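Ferkora hand-held gripper kit: tracking drops when two operators work close together

Posted in: Automation > Data capture hardware
Tags: Ferkora, hand-held grippers, marker tracking, calibration

I have the two-unit Ferkora kit on a trial licence and need to decide by the end of August whether to keep it. Single-operator recording is fine. With two operators facing each other the pose of one unit jumps, usually when the grippers come within arm's length. Firmware is the one it shipped with. Recording is at the default settings, indoors, under ordinary office ceiling lights.

Two views from the gripper cameras, other unit and its marker in both: 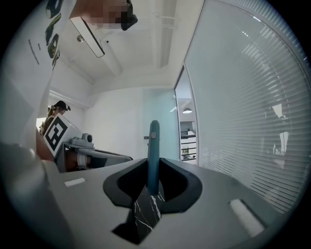
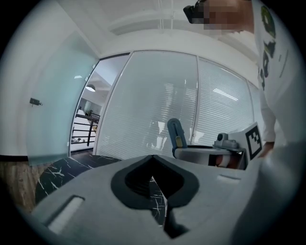

What I have tried

1. Re-ran the factory calibration on both units. No change.
2. Swapped left and right units. The fault follows the position and stays with whichever unit is nearer the glass partition.
3. Lowered exposure one step. Fewer jumps, but the darker parts of the room became noisy and tracking was lost twice in a long take.
4. Kept the units further apart. Works, but the task is a handover, so it can't be done at a distance.

Over 351 short takes I had to throw out 200. That is too many to justify the price. Is this a fault in the kit, a fault in the room, or something in the settings? The supplier (Dreson) has only told me to calibrate again.

petot_bench
Petotthorpe

Posted by aravena_user

Probably the room. Glass and blinds are bad for any visual tracker. The reflections move when you move, and the software takes them for fixed points. We use the Aravena kit and have no such trouble, but we also record in a room with plain walls.

Posted by slow_axis

Two separate things are likely going on and they need to be tested separately.

The first is the partition. Your second picture has bright ceiling light reflections across the right-hand blinds and faint reflections of figures in the central panel. Points picked up there do not sit where the tracker thinks they sit. Your item 2 supports this, as the fault stays with the position. Test: hang a matt cloth or tape up large sheets of printed paper over the glass and repeat the same handover. Use paper with an irregular pattern. Horizontal slats are repetitive, and a tracker can match one slat to its neighbour and shift by one spacing, so covering only the shiny parts may not be enough.

The second is the other unit. At close range the opposite gripper, and the person holding it, take up a good part of the view and are themselves moving. If the tracker does not mask them it will treat some of those points as part of the room. On the Ferkora this is under Session > Pair mode. It is off by default, and the quick-start sheet leaves it out. With pair mode on, each unit uses the other's marker to find the area to ignore. Both units must be registered in the same session, so restart the session after switching it on.

Other settings worth checking:

Marker size. The value entered must be the side of the black square. If someone has measured the white plate, the distance will be wrong at every range.

Exposure. Put it back to default while testing. Change one thing at a time.

Map scan. Do a slow walk of the whole room before the first take, with the second operator out of view. The default limit is 600 keyframes, which is enough for one office.

Marker angle. When the plate is turned nearly edge-on the detection drops out and the mask goes with it. Handing over with the wrists slightly rolled outwards helps.

As for keeping it: the hardware is decent for the price, the documentation is poor, and Dreson's support is slow. I would not return it before trying pair mode. If the jumps continue with the glass covered and pair mode on, ask for a replacement unit and send them the raw logs.

Posted by petot_bench

Pair mode was off. Marker size had been entered as the plate. I have corrected both and done a new map scan, and the jumps are now rare with the glass still uncovered. I will cover the partition next and repeat the full set before the trial ends.

Posted by kettle_rig

Same problem here, different kit. Turning the lights off on the glass side was enough for us.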